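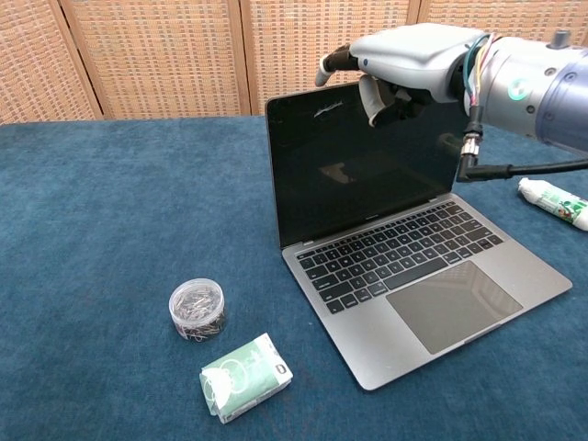
*Arm and hand over the desk-items table, laptop screen off.*

# widodstead-desk: notes and cost sheet for the hand purchase

Maintained by Carla Saliba. Last edited 26 April 2025.

This repo holds the budget sheet, the vendor quotes (redacted) and the trial logs we're using to decide whether Widodstead should buy a humanoid hand for the desk-clearing work, or keep the two-finger grippers we already own. The decision goes to purchasing in May. I'm the one writing the recommendation, and readers should know I started out against it.

## What's in here

| Path | Contents |
|---|---|
| `budget/` | line items, one CSV per vendor |
| `quotes/` | Limorura and Bultmont, prices blacked out |
| `trials/` | per-object logs, plain text |
| `objects.md` | the object list and where to rebuy it |
| `CHANGES` | short, usually out of date |

## Object list

The table set is cheap on purpose: a clear plastic container of paper clips, a small package in green and white wrapping, a white tube with green and red print, and a laptop. All but the laptop can be replaced for pocket change. The laptop can't, and it has its own line in the budget under `breakage`. Neither vendor had one in their cost estimate. Both had a line for "onboarding experience."

The cloth is the teal-blue one. Don't swap it between vendors or the logs won't compare.

## What the quotes leave out

The Limorura quote looks lower until you read the second page. I've added these to `budget/limorura.csv` by hand:

- spare fingertip pads, sold only in packs
- a replacement wire bundle for the wrist joint
- the black cable, listed as "accessory"
- calibration visits after the first year

Look at how much wiring sits out in the open between hand and wrist. I asked both firms what happens when one of those thin wires gets snagged. Limorura said it was rare. Bultmont sent a brochure. I've budgeted for 2 bundles a year until somebody gives me a failure rate in writing.

Lead time is 11 weeks from Limorura and 14 from Bultmont. Add customs to either – the sheet doesn't.

## Trial logs

Each log covers one object and one operator. Fields are `object`, `operator`, `start_pose`, `outcome`, `note`. Outcome is `ok`, `drop`, `stop` or `unclear`. Please don't turn `unclear` into `ok` because the demo felt good. I've already reverted one commit that did this.

We have nine operators and over half of them had never used a hand like this before, so early logs say more about training than hardware. Training hours are in the sheet as a cost. Sales will tell you they aren't one.

## Known problems

- The Koivisto mount is priced for one arm. The proposal assumes it fits both. I haven't seen a drawing.
- Gripper baselines were logged with an older object list, with no tube in it.
- Resale value is set to zero. Finance wanted a number, and I don't have one I believe.
- `quotes/bultmont_v2` expires before the May meeting.

## Using the sheet

Open `budget/summary.csv` and change only the yellow-tagged rows (column F says `edit`). If you think my spares figure is too gloomy, open an issue with a source. A vendor slide doesn't count as a source.

Reuse within Widodstead is fine. Ask me before sending any of it outside – the quotes were given in confidence, blacked out or not.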